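4. Failure analysis: rotation of handles in the gripper

4.1 Fault description

The sweeping task in the Undudero trials has two tools and one receptacle. One arm handles a brush, the other a long-handled dustpan, and the episode ends with the pan tipped over a bin so that the debris falls in. The fault treated in this section occurs in the last step. The pan turns about the axis of its own handle while the gripper stays closed, and the lip leaves the mouth of the bin before the load has cleared it. We call this axial slip. It was first logged at the Ukley site in September and was at that time recorded as a planning error, as the commanded wrist path and the final position of the pan did not agree.

Axial slip is hard to detect from joint data alone. The fingers do not open, the motor current does not drop, and the wrist reaches its target angle. The controller therefore reports a successful dump. Of 300 episodes reviewed by hand, 47 contained a rotation large enough to be seen in the head view, and most of those had been passed by the automatic check.

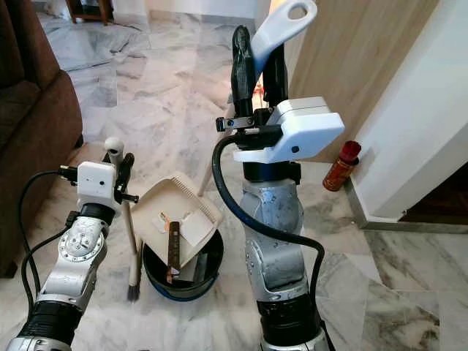 Figure 4(a). Head view with the brush in the left gripper, the dustpan in the right gripper and the pan tilted on the bin.

4.2 Contact geometry

The fingers close from opposite sides on a handle of roughly circular section. Each finger meets the handle along a narrow strip, and resistance to rotation about the handle axis comes only from friction over that strip. Resistance to sliding along the axis is better. Behaviour in the two directions should not be expected to match, and a grip that passes a vertical lift test can still fail when the pan is loaded on one side.

The surface finish of the tool matters as well. A bare wooden handle and a glossy end piece behave differently under the same closing force. The Macapagal grasp planner, which was used without changes, picks the grasp point from shape only and has no term for finish. It tends to choose a point near the top of the handle, where the arm has the most room to move, and this is often the glossy part.
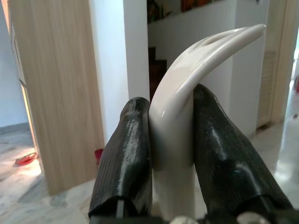 Figure 4(b). Wrist view of a grasp on a glossy off-white part, held upright between the fingers below its curved, slotted end.

Two secondary effects were found. First, a grasp close to the end of the handle places the pan a long way from the wrist, so a small error in wrist angle becomes a large error at the lip. Second, contact between the pan and the rim of the bin applies a torque that the planner does not model. In the worst episodes the rim acted as a pivot, and the pan rolled over it as the wrist continued to turn.

4.3 Detection from the wrist view

The hanging hole at the end of a handle gives a usable marker for rotation. As the handle turns, the outline of the hole narrows or widens, and its long axis can be compared with the outline stored at the moment of grasp.

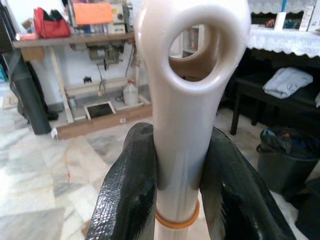
The comparison was run on each wrist image during the dump motion, and a slip was flagged when the change in outline passed a fixed threshold for 300 ms. Shorter windows gave false alarms from glare. Longer windows flagged the slip after the lip had already left the bin. The method fails when the hole is out of view or when strong reflections on the rim break the outline, and in those cases the system falls back to the head view.

4.4 Safe response

The original recovery routine raised the arm at once on any detected slip. This was unsafe. With debris still in the pan, a fast lift threw the load onto the floor, and in one episode the pan left the gripper. The Trirer controller was changed so that a flagged slip holds the wrist for around 900 ms, then lowers the pan until it rests on the rim of the bin. Only then is the grip released and retaken.

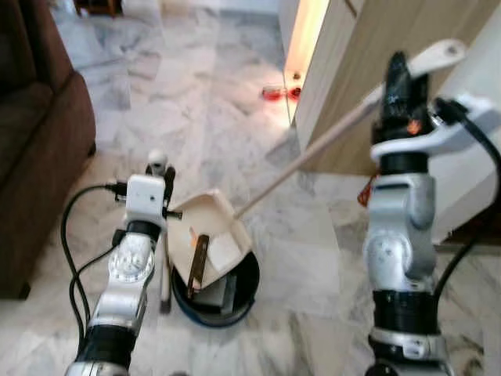
Figure 4(c). Head view of the dump step, with the pan angled into the bin and a stick-like piece and white paper in the pan.

The change does not remove the cause. Axial slip still occurs when the load lies to one side of the pan, and a grasp on a finger with a shaped inner face has not yet been tested.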